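News > Elholm Newsletter > From the Kitchen Table

Print this page | E-mail to a friend

Cooking for one, and liking it

When my youngest moved out in September I carried on cooking for 4, out of pure habit, and ate the same lentil stew until I couldn't look at it. Meinrad Strebel (he runs the Karkwood supper club, lovely man, terrible parker) told me to stop making dinners and start making bits. A bit of rice, a bit of cabbage with ginger, an egg. It takes me 20 minutes and I eat far better than I did!

I've also started laying the table properly, cloth and all, even if it's just me and the radio. It slows me down, and I used to bolt everything standing at the sink.
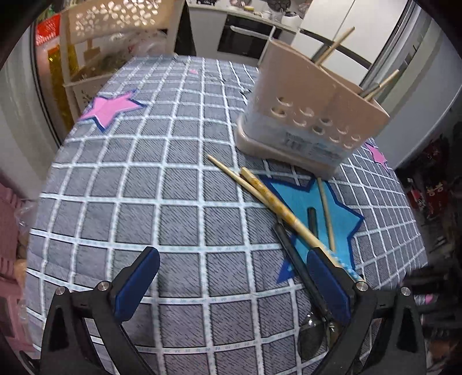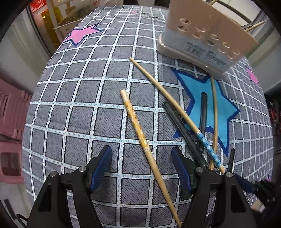

My other change is shopping little and often. I get the 31 bus down to Probert's, buy whatever is cheap and walk home if the bag isn't too heavy. Last week it was aubergines, so I fried them with a spoonful of miso and a bit of sugar and had the leftovers cold on toast, which sounds odd but do try it.

Brigitta Pichler has asked for my cabbage recipe and I keep forgetting to write it down. It's half a cabbage, shredded, a thumb of ginger, a very hot pan and a splash of vinegar at the end. Sorry Brigitta, that really is all of it!

Contact us | © Elholm Newsletter 2019 | Back to top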